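3.2 Patch cables in the Tengate rooms

I'll admit I used to think a patch cable was a patch cable. Then I spent a Saturday under the desks at our Loltholm site, pulling leads out one by one, and I changed my mind pretty fast! We logged 159 cables across the two buildings (Morano is the old one, put up in 1904, with walls that eat cable runs for breakfast). What kept catching my eye was the boot, the little sleeve where the cable meets the plug.

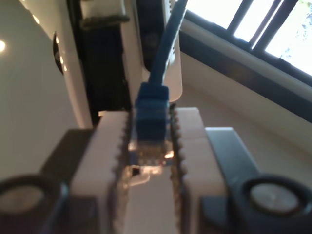
Figure 2. Blue Ethernet cable with a matching RJ45 boot, plug pointing down; the gold contacts show through the clear tip.

Of the lot, 47 had a broken latch, and most of those came without any boot at all. I'm not claiming the boot did all the work there, as the bare ones were also older and had been yanked around more. Still, Ramalho (2.3) found much the same in school computer labs, so I feel okay about pointing to it. Color helped too, in a dull sort of way: people put the blue leads back where they found them, and the gray ones wandered. Wall sockets are in 3.3.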